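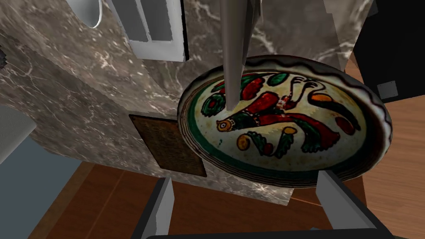

31/07/2023

Passei a tarde a ver a emissão do desfile dos duques de Florska, que durou 90 minutos. A duquesa levava um casaco verde da Kiltden, já usado no batizado do filho mais novo. As duas crianças seguiram na segunda carruagem e acenaram pouco. 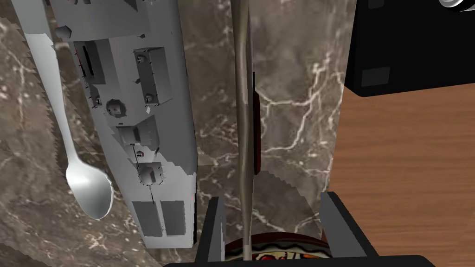 Prato ou taça de rebordo escuro, interior decorado.

O casaco custa cerca de 680 euros e esgotou no tamanho M. Os brincos eram da Ellow. Em August, perdão, em agosto, a família vai para o norte e não há agenda pública.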